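Imprimer cet article | Envoyer à un ami

Nous utilisons des cookies pour mesurer l'audience de ce site. En poursuivant votre lecture, vous en acceptez l'usage.

Le noir, cette couleur qui se mérite

Dans l'atelier Magagula, on teint encore à la cuve, à l'indigo et au châtaignier. Une journée entière parmi les seaux, les écorces et les draps anciens.
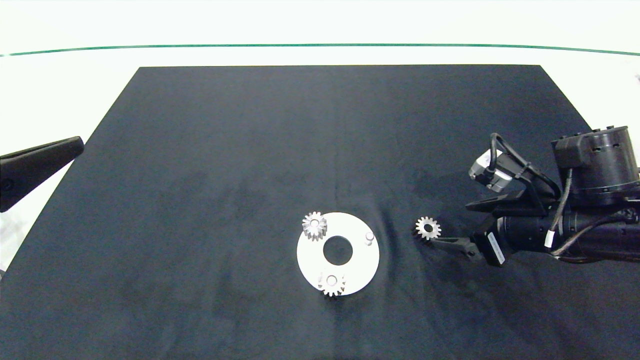 Drap noir mat, étalé sur une table blanche.

L'odeur arrive avant le reste. Une odeur de sous-bois, de thé trop infusé et de fer mouillé, qui descend l'escalier et vous attrape au rez-de-chaussée. Xolani Coetzee ne la sent plus depuis des années. Il a les avant-bras gris jusqu'au coude, un tablier qui tient debout tout seul, et il parle du noir comme d'autres parlent du vin, en revenant sans cesse sur ce qu'il vient de dire pour le préciser, le corriger, y ajouter une nuance qu'il avait oubliée.

Car il y a plusieurs noirs, évidemment ! Le noir de galle, un peu violacé quand on le tient près d'une fenêtre. Le noir de châtaignier, plus brun, plus doux, qui va si bien à la laine. Et puis le noir de cuve, celui qui a fait la réputation de Magagula auprès des costumiers : on commence par un pied de bleu, plusieurs bains d'indigo l'un sur l'autre, et c'est seulement ensuite qu'on passe aux tanins et au fer. Le bleu disparaît à l'œil mais il reste dessous, et il donne au tissu une profondeur que j'ai mis la matinée entière à apprendre à voir.

Les teinturiers d'autrefois le savaient très bien. Dans les villes drapières, on distinguait le grand teint du petit teint, et les règlements imposaient pour les beaux noirs ce fameux pied d'indigo ou de pastel. Les tricheurs s'en passaient : beaucoup de fer, peu de bleu, une étoffe superbe à la vente et cassante quelques hivers plus tard. Les conservateurs de musée connaissent le problème par cœur. Sur certaines tapisseries, les contours bruns et noirs sont tombés en poussière alors que les rouges voisins tiennent toujours.

Coetzee travaille donc avec très peu de fer. Il le pèse sur une balance de pharmacien, le dissout à part, le verse en plusieurs fois. Entre deux bains, les pièces sont rincées, étendues, retournées. Un drap de lin ancien demande une semaine entière, parfois davantage en décembre, quand l'air est si humide que rien ne sèche dans la cour. L'atelier a passé 65 draps en cuve l'an dernier, et son carnet de commandes est déjà rempli jusqu'à l'été.

Les draps, parlons-en. Ils viennent presque tous d'armoires de famille : du lin, du chanvre, du métis, avec leurs monogrammes rouges et leurs coutures centrales. Des toiles lourdes, raides, trop étroites pour nos lits, que l'on garde par affection sans jamais les déplier. Teintes, elles deviennent rideaux, nappes, manteaux. J'ai vu sortir de la cuve une chemise de nuit de grand-mère qui avait tout d'une robe de scène - et la cliente, venue la chercher à midi, est repartie avec sur le dos.

Le premier bain est un spectacle. La toile plonge dans un liquide vert jaunâtre, surmonté d'une écume cuivrée que l'on appelle la fleurée. Elle en ressort verte, un vert de feuille acide, et elle bleuit à l'air en quelques instants, par plaques, par veines, pendant que Coetzee la retourne avec deux bâtons. On a beau connaître l'explication (l'oxygène fixe le pigment dans la fibre), on reste planté là, bouche ouverte. J'ai demandé à recommencer trois fois.

Pour les tanins, l'atelier se fournit chez Unwood, une petite scierie qui lui met de côté ses copeaux de châtaignier. Il en faut 400 grammes par kilo de tissu, trempés toute la nuit puis chauffés doucement sans jamais bouillir. Les galles de chêne, plus chères, arrivent par sacs de chez Prakard et servent aux soies et aux pièces de théâtre. Le mélange des deux est une affaire de goût. Coetzee note chaque recette dans un cahier à spirale, avec un échantillon agrafé dans la marge, et feuilleter ce cahier vaut à lui seul le voyage : presque 200 noirs, du corbeau à l'encre délavée, chacun avec un commentaire au crayon. « Trop rouge. » « Beau, mais triste. » « Refaire avec l'eau de pluie. »

L'eau, justement, change tout. Celle du réseau est calcaire et tire la couleur vers le brun. Celle de la citerne donne des tons plus froids. Les deux robinets sont côte à côte au-dessus de l'évier, et gare à qui se trompe !

Et l'entretien, une fois rentré chez soi ? Lavage à l'eau fraîche, savon neutre, séchage à l'ombre, repassage sur l'envers. Pas de vinaigre, contrairement à ce qu'on lit partout, l'acide abîmant les noirs au fer. Une toile bien teinte dégorge un peu aux premiers lavages puis se stabilise. Avec le temps elle s'éclaircit aux plis et aux coudes, le bleu remonte, et Coetzee affirme que c'est à ce moment-là qu'il la trouve la plus belle. Il porte lui-même une veste de dix-sept ans dont les poignets ont viré à l'ardoise.

L'atelier Magagula, à Jeltodton, propose des stages d'une journée, 99 euros, matières comprises. Apportez votre drap, lavé et sans adoucissant, et des vêtements auxquels vous ne tenez pas.

Article publié le 14 janv. 2021

Contact | Mentions légales | © Tous droits réservés | Haut de page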